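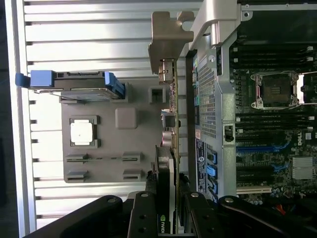
番組表サービス「Skedbridge」レビュー：年額2,180円の価値はあるのか

2024年10月7日

テレビの番組表にお金を払う、という話をすると、たいてい怪訝な顔をされる。私も同じ顔をする側の人間だった。番組表はテレビについているものだし、レコーダーにもついている。新聞にも載っている。それをわざわざ年額2,180円で売っているのがLelgateという会社で、商品名がSkedbridge。地上波、BS、CSの番組表をまとめて表示し、キーワードで新番組や再放送を拾い、対応レコーダーに予約を送ってくれる、というのが売り文句だ。

契約したのは今年の3月、春の改編の直前である。どうせ試すなら番組表がいちばん荒れる時期がいいと思った。そこから秋の改編まで使ったので、ひととおりのことは言えると思う。なお料金は自分で払っている。

うちの視聴環境

先に書いておくと、私は録画で見る人間で、リアルタイムで見るのはニュースと天気予報くらい。よく録るのは古い連続ドラマの再放送、洋画、クラシックのコンサート中継、深夜の落語番組。つまり、放送時間がころころ変わり、番組名の表記も一定しないものばかりだ。毎週決まった時間の連ドラだけ追う人なら、レコーダーの毎週予約で足りるので、この先は読まなくてもいいかもしれない。

レコーダーはStuddenのネットワーク対応機。Skedbridgeの公式ページで「対応」となっている機種だが、この「対応」の中身については後で文句を書く。

番組表の見やすさ

まず褒めるところから。画面はよくできている。最大96チャンネルを横に並べられて、文字が小さくなりすぎない。ジャンルの色分けが控えめなのもいい。レコーダー内蔵の番組表にありがちな、原色のピンクと黄緑に塗り分けられて目が痛くなるあれとは別物である。

ただ、96チャンネルも並べる人がどれだけいるのか。最初の数日はうれしくて全部出していたが、通販と競馬とゴルフの列を横へ横へ送っているうちに嫌になって、よく見る局だけに絞った。絞ってしまえば、見た目は無料の番組表サイトと大差ない。広告が出ないだけ快適、という程度の差だ。公式ページの一番上に大きな字で書いてある数字が、使いはじめて一番先に要らなくなった。

番組説明の文章は、局から配信されるものがほぼそのまま載っている。映画なら原題や制作年が補足されるとうたわれているが、ここはムラが大きい。名の通った作品にはきちんと入っていて、こちらが知りたいような地味な旧作では空欄が目立つ。昔のテレビ映画になると、同じ邦題の別作品の情報がついていたことまであった。出演者の顔ぶれを見て気づいたからよかったものの、信じて録っていたらがっかりしただろう。

キーワード自動検索

このサービスの本体はここだと思う。キーワードを400件まで登録でき、該当する番組が番組表に載ると通知が来る。除外語も指定できるし、ジャンルや時間帯での絞り込みもできる。

使ってみると、たしかに拾う。春に、とっくにあきらめていた古い時代劇の再放送が早朝の枠で始まったのを通知で知ったときは、払ってよかったと素直に思った。地方局の昼間にひっそり流れる2時間ドラマも見つけてくる。

問題は拾いすぎることだ。指揮者の名前を登録すると、その指揮者を特集するラジオの宣伝を含む情報番組が引っかかる。「落語」と入れれば、ゲストに落語家が出る旅番組、クイズ番組、健康番組が毎日のように届く。除外語で削っていくと、今度は本命が消える。落語番組の説明文に「旅」という字が入っていただけで通知が来なかったときは、しばらく原因がわからなかった。

しかも、除外語がどの番組を消したのか、後から確認する画面がない。消えたものは消えたきりである。無料で使えるBaptisteという検索アプリには、見た目は垢抜けないながら除外履歴の一覧がついている。有料のほうにそれがないのはどういうわけだろう。

表記ゆれへの対応も中途半端だった。全角と半角は区別なく探してくれる。「ヴ」と「バ行」の違いは別物扱いになる。外国人の名前を追いかける趣味の者にとって、これは相当に面倒だ。結局、ひとりにつき何通りもの表記を登録することになり、400件という上限が思ったほど広くない理由もそこにある。

録画予約の連携

期待が大きかっただけに、評価が一番低いのがここ。

Studdenのレコーダーに外から予約を送ること自体はできる。番組表で番組を選び、予約ボタンを押すと、しばらくして本体に反映される。この「しばらく」が読めない。すぐ入ることもあれば、出先で押して帰宅してもまだ「送信中」のままのこともある。放送直前に気づいた番組をあわてて予約する、という一番ありがたいはずの場面では頼りにできない。

さらに、送れるのは単発予約だけで、毎週予約や延長追従の設定は本体側でやり直す必要がある。スポーツ中継の延長で後ろの映画がずれた夜、Skedbridgeの画面では時刻が正しく更新されているのに、レコーダーの予約は元の時刻のままだった。録れていたのは野球と、映画の途中まで。番組表だけが正しくても、見る側としては何の慰めにもならない。

これについてLelgateの問い合わせ窓口に書いたところ、返事は翌日に来た。丁寧な文面だったが、内容は「本体側の設定をご確認ください」。確認した。本体から直接予約すれば延長に追従する。外から送った予約だけが追従しない。そう書いて返したら、今後の参考にするとのことだった。対応機種の一覧には、その後も注記は増えていない。

改編期の強さは本物か

公式ページには「改編期に強い」とある。春と秋の両方で見たかぎり、半分は当たっている。新番組だけを集めた一覧は早めに用意されるし、放送局ごとに特設ページを巡回する手間が省けるのは助かる。終了する番組の一覧もあって、録り逃していた最終回に気づくこともあった。

残り半分のほう。「新番組」の判定が甘い。題名の末尾に新シリーズの印がついただけの通販番組や、枠が移っただけの紀行番組まで新番組に数えてくる。逆に、再放送の第1回は新番組として扱われないことが多い。再放送を待っている人間にはむしろそちらが大事なのだが、絞り込みの項目に「再放送の初回」は見当たらない。仕方なく「再」と「第1回」をキーワードに入れてしのいでいる。局によっては「＃1」とだけ書くので、それも足した。

アプリとブラウザ版

スマートフォンのアプリとブラウザ版で機能がそろっていないのも気になる。除外語の編集はブラウザ版だけ。通知の細かい設定はアプリだけ。寝る前に布団の中で通知を整理していて、いらない番組を外そうと思うと、起きてパソコンを開くことになる。秋の更新でそろうかと思っていたが、更新で変わったのはアイコンの形と、番組表を左右に動かしたときの効果だった。

ログインできる端末は3台まで。家族で使うなら微妙な数だ。キーワードは端末ごとではなく契約ごとに共通なので、家族が登録した韓国ドラマの通知が私にも全部来る。利用者を分ける機能はない。

データの書き出しにも対応していない。登録したキーワードをファイルに保存しておけないので、解約すれば手で作った一覧は消える。契約を続けさせるための作りではないかと疑いたくなる。私は表計算ソフトに写しを取っている。これから契約する人も、最初から手元に控えを残しておくことをすすめる。

よかった点

・広告がなく、文字が読みやすい
・早朝や地方局の再放送まで拾う
・改編期の新番組、終了番組の一覧が早い
・問い合わせの返事は速い

気に入らない点

・除外した番組の履歴が見られない
・外からの予約が延長に追従しない（うちのStuddenの場合）
・旧作映画の補足情報が当てにならない
・キーワードの書き出しができない
・アプリとブラウザ版で、できることが違う

誰に向くか

録りたいものがはっきりしていて、それが不定期に放送される人。時代劇、旧作洋画、演芸、音楽中継あたりを追っている人なら、元は取れる可能性がある。予約の連携を目当てにするのはやめたほうがいい。公式ページではそちらが主役のように紹介されているが、実際には通知だけ受け取って、予約はレコーダーで自分で入れるのが一番確実だった。

無料期間があるので、試すなら改編期に重ねるといい。ただし無料期間中はキーワードの登録数が少なく制限されており、表記ゆれの面倒さは見えにくい。人名を追うつもりの人は、そこを割り引いて考えてほしい。

私は来年の3月の更新日まで使って、延長追従が直っていなければBaptisteに戻るつもりでいる。キーワードの写しはもう入れ替えはじめた。

評価：5点満点で3点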